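October

Our home robotics group at Illita has a result we're itching to test on more people. In simulation, an operator who gets a wrist view as well as the body view recovers faster when the robot ends up somewhere awkward. We've logged 2563 runs so far, and now we need fresh hands!

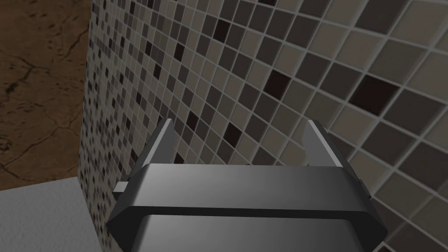 Posted by the study coordinator, Illita Home Robotics, Gernitstead

We're looking for 18 adults to steer a two-armed robot through simulated rooms at our Gernitstead centre. No experience needed - gamers, tradies and grandparents are all welcome. You'll do two sessions of about 267 minutes in total, with plenty of breaks, and you'll see your own results afterwards. 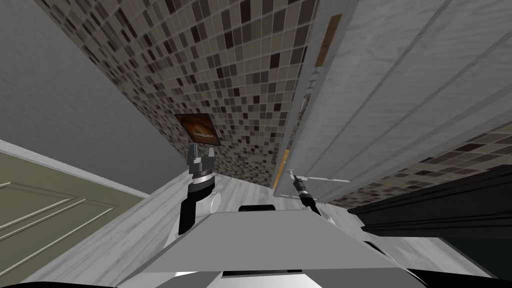

Simulated room with tiled wall and two doors, seen over the robot's body.

Sessions run mornings and from 4 pm. Travel costs are covered. To put your name down, ring the Illita front desk and quote study 3195.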